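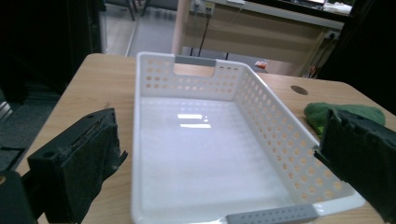
Home Workshop Kitchen Laundry Garden Ask Us

Can a Machine Put the House Away Yet?

By Jhonatan Giraldo
August 9, 2021

Filed under: Tidying & Laundry

My sister called me back in April, all excited, to ask whether she should hold off on reorganizing her laundry shelf until there was a robot that could do it for her. She had seen a clip online (you have probably seen one like it) of a machine folding a hand towel, and it looked so calm and sure of itself that she figured the rest of the house couldn't be far behind. I told her to go ahead and buy the shelf liner.

I don't say that to be a grump about it! I love this stuff, and I read everything I can get my hands on. But I have also been putting things in baskets for most of my life, and the more I read about teaching a machine to do it, the more I appreciate what a strange and fiddly job it is.

Take a plain plastic basket, the low kind with holes in the sides. You and I pick it up without a thought. A machine has to find the rim, and a white wall full of little round holes can be a hard thing for a camera to make sense of, especially when the floor of the basket is shiny and the ceiling lights bounce off it. Then it has to decide where to squeeze. Two fingers on one side wall will lift the basket, sure, but a full one will tip and spill. The cutouts at the ends are the right place to hold it, and a person feels that with the fingertips before looking.

Cloth is harder still. A folded towel is one thing, and a dishrag dropped in a heap is another thing every single time you drop it. There's no top and no corner until you've gone looking for one. When my kids were small, it took them ages to learn to shake a cloth out before folding it, and they had two hands each and a mother watching.

So where does that leave those of us with chores to do? Floors are the bright spot. We have had a Fliketeo floor sweeper for four years now and it earns its keep, provided I pick up the socks first. My neighbor runs a little packing room, and she tells me the Mak sorting arm they tried there did beautifully with boxes that were all one size and got itself in a muddle over soft mailers. She still has people on the mailers.

In the meantime, a few habits that help with the chores, whoever or whatever ends up doing them:

Give every basket one job. Ours are dish towels, cleaning rags, and "take this upstairs."

Buy baskets with a proper handle at each end. I like the Jesau ones, and the Zitano are nearly as good if you don't mind a thinner rim. Run your thumb around the grip before you pay. A rough edge will bother you every time you carry it.

Keep the floor of the basket smooth and bare. I used to line mine with paper, and it only slid about and collected lint.

Shake out each rag and lay it flat before it goes in. It takes me 11 seconds (yes, I timed it) and saves a good deal of pawing through the heap later on.

Leave a hand's width of clear space on both sides of a basket when you set it down. It makes lifting easier on the wrists, and my sister says it will be just as handy for her robot.

Wash plastic baskets in warm water with a squirt of dish soap, using an old toothbrush for the holes. Let them drain upside down on a towel.

She did get the shelf done, by the way. Seven baskets, all labeled, and the sweeper goes right underneath.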